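Monday, August 7, 2023

A long week with The Salt Road to Valden

I finished it last night, well past the hour when a sensible person turns the lamp off, and I'm writing this with my second pot of tea. My friend Matilde Meireles pressed the book on me in the spring and I put it off for ages, mostly because it runs to 1085 pages and my wrists aren't what they were!

Lucrezia Barbieri writes big, slow family stories, and this is the biggest of the lot. We follow the Salazar household over 20 years, from the salt works at Stuvine up to the hill town of Valden, with a lawsuit, a flood and more weddings than I could keep straight (there is a family tree at the front, so do put a bookmark in it). The first two chapters are heavy going. After that I was carrying it from room to room and burning the onions.

What I loved most was the grandmother, who is sharp and funny and quite often wrong, and who gets all the best lines at supper. I was less sure about the younger son. He goes off to Hekcombe for nine chapters and I missed the others dreadfully while he was away, though the letters home are lovely, and I had a little cry over the one about the pear tree.
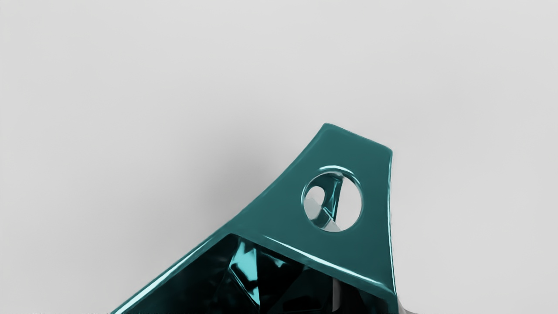

What I'm reading next

Something short, please! I have a slim book of ghost stories waiting on the stairs, and then in September our reading group starts on Barbieri's first novel, which Matilde says is half the length and twice as sad. If you've read it, do leave me a comment, but please don't tell me who dies.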